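Residence Diary, Haltside Local History Room
April, second entry

The transfer of the parish rate books from Montoya was completed this morning. The consignment came in 35 boxes, as stated on the receipt, and each was checked against the Badance register before signature. Two lids had split along the fold and have been replaced. The damage did not extend to the contents.

Work then resumed on the burial index, which now stands at 2756 entries. The present difficulty concerns the spelling of family names in the older volumes. The clerk of the period wrote by ear, and a single household may appear under three forms within one page. It has been decided to enter every form as written and to link them by a common number. The method is slow, but it keeps the evidence of the page intact, and a later reader may disagree with the linking without losing the original.
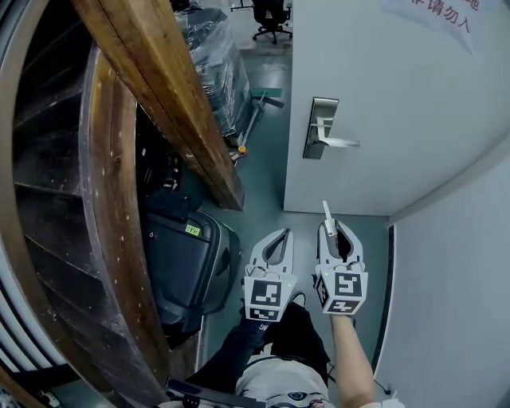
A request was received from the Simach reading group for access to the rate books before cataloging is finished. The request was granted in part. Members may consult the volumes already numbered, at the large table only, between ten and noon. Pencils are permitted. The group has been asked to give notice of which years it wishes to see.

The afternoon was given to the flood volume. It had been described in the old handlist as illegible, and this is too severe. The lower third of most leaves is stained, yet the sums can be read under a slanting light, and the names with patience. Page 27 carries a note in a different hand concerning repairs to the lych gate - the only mention of that work found to date.
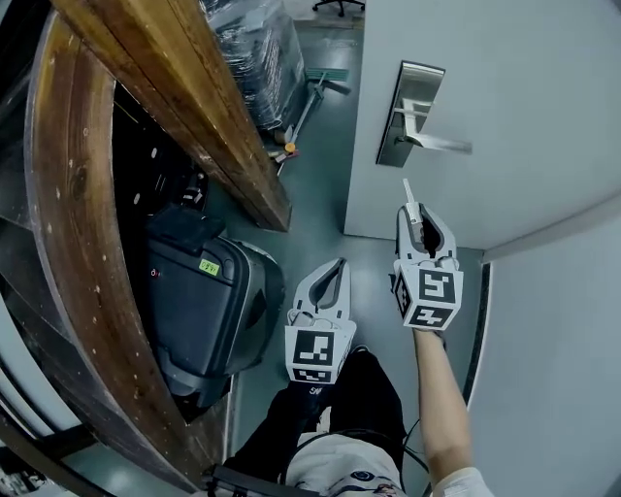
The shelving plan for the rate books remains unsettled. The volumes are tall, and the existing bays were built for deed boxes, so that either the shelves must be moved or the books must lie flat. Bays facing each other would hold more but would leave a passage as narrow as the gray-floored one photographed here, and a reader carrying a folio needs more elbow room than that. A single run along the north wall is preferred for the present. The cost of new brackets is to be obtained before the end of the month.

Room closed at half past five. The humidity reading was steady throughout the day. Tomorrow: boxes one to six, and a reply to Simach.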